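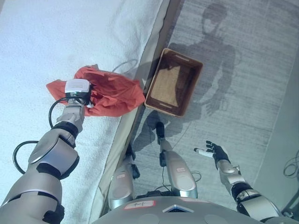
3.2 Clearing the bed

The task covers one orange-red cloth on a white, towel-like bed surface and a brown woven basket on the carpet beside the frame. Bed and basket stay in the same place for all 2,293 entries in our log. A cloth counts as cleared when no part of it hangs over the rim.
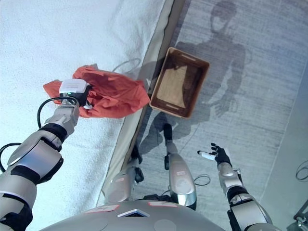 Jasmina Vukadinović objected that the rim rule is too strict for thick fabric, and asked for a margin of 2 cm. We kept the rule and listed her 5 disputed entries separately in Appendix B.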